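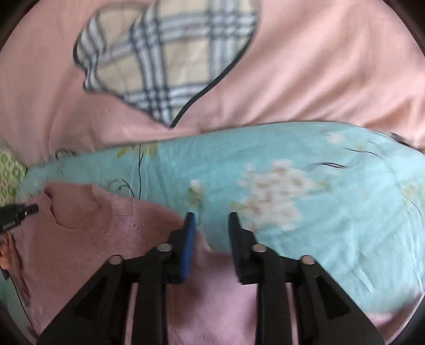

Bedroom week. Whole week of bedding and sweaters and my wrist is toast, so this is going to be a messy post, sorry. Typing with the left hand mostly.

For anyone new, I do demos for the Flosa project. Hand demos, meaning I hold the gripper like a big pair of kitchen tongs, camera on top of it, and I do the chore, and the recording goes off to train the policy. Rigoberto Londoño does the other half, the remote control half, sitting at the Darkden rig with a leader arm and two monitors. We argue about which one is better. More on that further down.

The job this time was clearing a bed. Sweater off, pillow straight, sheet flat. Sounds like nothing. I can clear a bed in the time it takes to boil water. With the gripper it took me the first afternoon to get a single episode I'd have kept.

Knits are the worst. The pink sweater is my nemesis now. A loose knit doesn't have an edge the way a shirt has an edge, you close the jaws on what looks like a hem and you've got one layer, or four, or a bit of the pink sheet underneath. Pink on pink! My own fault, I set up the bed. I had the sweater lying on a sheet nearly the same color and for the first batch I kept picking up both. Lift, and the whole bed comes up like a tent. Delete. Again. Lift, tent. Delete.

What worked in the end:

Coming in low, jaws open wider than feels sensible, then straddling the fold and closing slowly. Slow is the main thing. If I snap the jaws shut the yarn bunches up and squirts out the front.

Then a small lift, just a couple of inches, and hold. Look at it. If the sheet is coming too, open up and go back down, and KEEP RECORDING. I used to stop the episode there. Lozano's notes (our data person, more of a spreadsheet than a human some days) said keep them, the recoveries are worth having. So now I keep the ones where I fumble and fix it, and I only throw out the ones where I fumble and then stand there swearing.

Also fixed my hips. Weird one. I was standing at the foot of the bed and reaching, and my arm shook at full stretch, and the shake goes straight into the recording. Moved to the side, one knee on the mattress. Then found out the knee makes a dent and everything rolls into the dent. So, both feet on the floor, side of the bed, lean from the waist. My back hates me but the clips are steady.

OK the pillow. Long one, light blue, flowers on it. It's a friendly object. Big, soft, you can grab it almost anywhere and it forgives you. The trouble is it's long and I only have the one gripper, so if I take it by the middle both ends flop down and drag everything along, and if I take it by the end I'm basically towing it. I towed it. Grab the near end, drag, let go, walk around, nudge the other end. Not pretty. Rigoberto says the robot arm won't be able to walk around, so what am I teaching it. Fair. I redid those from one spot with a kind of push-and-drag thing, shove the middle with closed jaws, then pull the end. Slower, uglier, but reachable.

That's the thing I keep forgeting with the hand gripper. It's so easy to cheat. I have a whole body. I can lean, twist, step, get my elbow way up over my head, and the arm at the other end of all this is bolted to a table and has a fixed reach. Every nice graceful move I do from a position it can't get to is a wasted clip. We had a batch back in December where the replay just refused, over and over, joint limit, joint limit, joint limit. All mine. All lovely to watch.

The heart patch. There's a big plaid heart on the sheet and I wanted it for the smoothing part, so there'd be something with lines on it. Stripes are great for this. When the sheet is creased the stripes go wavy and when it's flat they're straight, so I can tell by eye whether a pull did anything. Whether the model uses that, no idea. I hope so. For smoothing I pinch the sheet out past the crease and pull away from it, low, almost dragging my knuckles. Don't pull up. Pulling up makes a new crease right behind the old one and then you chase it across the bed forever, ask me how long I chased it.

And the pinch. Flat sheet, nothing to get hold of. I poke one finger down into the mattress to make a little ridge and then close on the ridge. Took me ages to find that. Rigoberto had been doing the same with the leader arm for weeks and hadn't mentioned it!! "I thought it was obvious." Thanks.

So. Hand vs remote, the argument.

His side. With remote control you're driving the real arm, so anything you record is something the arm can do, full stop. No cheating with your hips. And you only see what the cameras see, so you can't use information the robot doesn't have. I admit that one is good. When I'm doing demos I'm peeking around the gripper with my own eyes the whole time, and I've tried to quit and can't. I've tried doing it off the screen only and I get seasick.

My side. Speed, and feel. I get through a heap of episodes while he's still homing the arm. And I can feel the yarn catch. Not a lot, it's through plates and pivots, but when the jaws have got hold of the sweater there's a tug in my palm and when it's slipping there's a sort of buzz. He gets nothing through the leader arm. He's squinting at a monitor trying to guess if the fabric's moving. He crushed a pillow into the bed frame last month and only found out from the noise.

Numbers, for the people who email me asking for numbers. I recorded 326 episodes this round, knit and pillow and sheet all mixed. That puts the bedroom set at 1,147, his and mine together. I'm not going to say the split, he reads this.

The first test run of the new policy was on the Drurken arm. I went in for it even though I didn't need to. We ran 20 tries on the sweater. It did the low approach! The wide jaws, the slow close, the little lift and hold. Very strange to watch your own habit come back at you from a machine. It even did this tiny wobble before closing that I didn't know I do. Rigoberto laughed for a solid minute. It got the sweater off in more than half, the rest it took some sheet with it or came up with air. One time it lifted, paused, put it down, went in again and got it. A recovery. I might have yelled.

Pillow was not good. It shoved the middle and then shoved the middle again and then again, quite happy, pillow going nowhere. Too many of my early clips have a long hesitation after the push, me thinking about what to do next, and I bet it learned the hesitation state as "push more." Need to plan the move before I start and not stop in the middle. Easier said.

Sheet smoothing we didn't get to, somebody needed the arm.

Things I'm changing for next round, mostly notes to myself:

Different color sheet under the pink sweater for half the episodes. Not all of them, real beds have bad color choices.

Swap which way the folds run. I make the same heap every time, I drop it with the same hand from the same height, and it lands the same. Going to get someone else to throw it.

Check the blue pad on the finger before every session. It creeps toward the tip after a lot of knitwear and then the grip is different from one clip to the next.

Cable. The cord goes down my left side and I kept trapping it under things. Tape it to my sleeve, which I said I'd do last time, and didnt.

Wrist brace. Breaks. Real ones, where I put the thing down.

Rigoberto wants to do towels next and I want to do socks. Socks are small and there's a bin at the end and you know when you're done. Towels are just the sheet problem again with more fluff. We'll probably end up doing towels, he's got the key to the storage cupboard.

Going to go ice my hand.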